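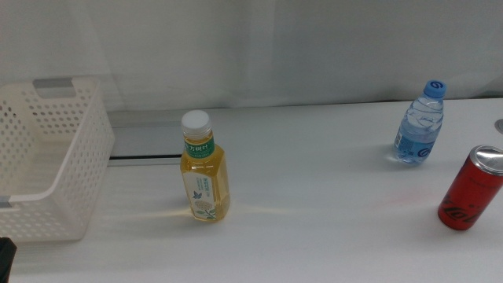

**Speaker notes - open day talk, 28/02/2020**

(Wait for the people at the back to find a seat. Water is on the lectern, drink some before starting.)

Good afternoon, everybody, and thank you for coming all the way out to Quintanilla. I know the parking is a bit of an adventure, and I'm very glad to see so many families here as well as our friends from the trade. My name is Erzsébet Csonka, I look after the handling group at Fituston, and over at the table is my colleague Dehua Fan, who will be running the arm for you while I do the easy part, which is talking.

(Dehua waves. Let him wave, people like it.)

So, what are we doing today? We are clearing up drinks. The job is to take a bottle or a can from the table and put it in the white basket, and I'm sure every parent in the room has somebody at home they would like to see do the same! It sounds like a very small job, and when I joined the group I thought so too. I was given 2 weeks for it. I'm still a little embarrassed about that.

Let me talk about the three drinks for a minute. The tea bottle has flat sides and corners, so it matters which way it is turned when the fingers close. The can is tall and slim, and it's shiny, and shiny things are hard on cameras. And then there is the little water bottle, which I have to confess is my favorite - it's clear, it has wavy ridges that throw the light all over the place, and on a white table there is not a lot for the software to hold on to apart from the blue cap and the label.

(Slide change. Slow down here, last time I rushed it.)

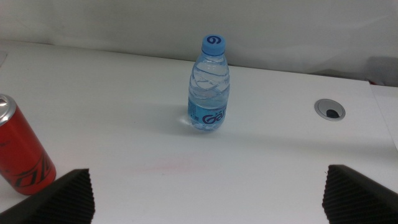
The arm has its own view of things from down by the fingers, and I always ask visitors to spend a moment with it, because it changes how you think about the task. From where you are sitting you see the whole table. From down there, the fingers themselves take up a good part of the picture and one of them can easily hide the bottom of whatever is next to it. The pads are black and ribbed, for grip, and Dehua will happily let you touch a spare one afterward.

There's a round metal grommet in the tabletop too, for cables. People ask whether it confuses the software. In November it did, quite badly, and we have a whole folder of runs named after it.

(If they laugh, mention Starel lent us the table. If not, move on.)

Now for some numbers, for those of you who like them. Our log, which we call Lurnus, holds 1,822 attempts so far, and 300 of those are with the water bottle alone. Dehua will do 4 runs this afternoon, and please do call out which drink you'd like him to begin with.

(Hand over to Dehua. Stay left of the table, keep the aisle clear, questions after the last run.)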